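Sorting Table at the Dramstead Repair Rooms: Frequently Asked Questions

Updated Sun 16 June

What is the sorting table for?

It is where mixed small parts are laid out and put into groups before they go back on the shelves. Most of what comes in is electrical: push-buttons, selector switches, capacitors, circuit breakers. We also take toy building blocks, which go to the play corner at the Cloltska centre.

Who runs it?

Efthymia Tzavaras looks after the electrical parts and Leonidas Psarras looks after the toys. If you have a box to drop off, either of them can take it.

Why is there paper on the table?

Small dark parts are easy to see on plain brown paper and they don't roll as far as they do on a bare top. It also keeps the white surface from getting scratched. We change the sheet when it gets too creased to lie flat.

What goes in the blue tray?

Whatever group is being picked out at the time. If push-buttons are being collected, only push-buttons go in the tray and everything else stays on the mat until its turn. Please don't use the tray as a general dump for odds and ends. 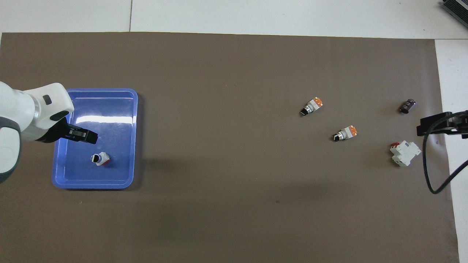

A push-button switch in the blue tray, with two selector switches, a capacitor and a circuit breaker on the mat.

How do I tell a push-button from a selector switch?

Look at the front. A push-button has a face you press in. A selector switch has a knob you turn, and the knob usually points one way or the other. The bodies behind can look very alike, and many have the same orange or red blocks at the back, so don't sort by the colour of the back end.

What about the contact blocks on the back?

Leave them on. They do come off, but a switch without its blocks is hard to match up again, and we had a whole drawer of loose ones to deal with in May. If one has already come away, put it in a bag with the switch you think it came from and write "check" on the bag.

Are the capacitors safe to handle?

Small ones that have been out of a circuit for a long time are normally fine, but we ask people not to touch both leads together. Anything that is bulging or leaking should be shown to Efthymia and kept off the mat. Large capacitors are not accepted at all.

Do you test the circuit breakers?

No. They are kept for teaching and for display boards. Nobody should take one home and fit it in a consumer unit. The same goes for the switches if they are meant for mains wiring.

Can toy blocks and electrical parts be sorted at the same time?

No, one kind at a time. Clear the mat of one before you tip out the other. Blocks should be spread out in a single layer so you can see which ones are joined together.
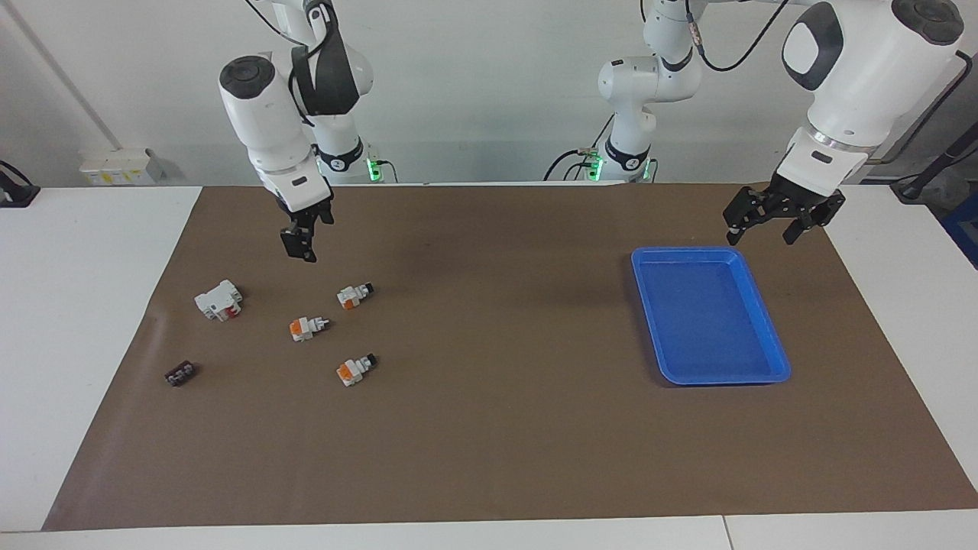
Do blocks need to be a particular make?

No. They are grouped by size first and by colour after that. Blocks that won't fit with the rest go in a separate tub and Leonidas decides what to do with them. Cracked ones are thrown away. Chewed ones too, I'm afraid.

Do you wash the blocks?

Yes, after sorting, in warm water with washing-up liquid. They need to be dry before they are bagged.

How much can I bring?

Up to 3 shoeboxes per visit. For more than that, please ask first, as the Lazaridis Street store is small and fills up quickly.

Can I take parts away?

Yes, up to 5 pieces at a time from the shelves marked Plekolar. Write what you took in the book by the door. Parts still on the table have not been checked and should be left there.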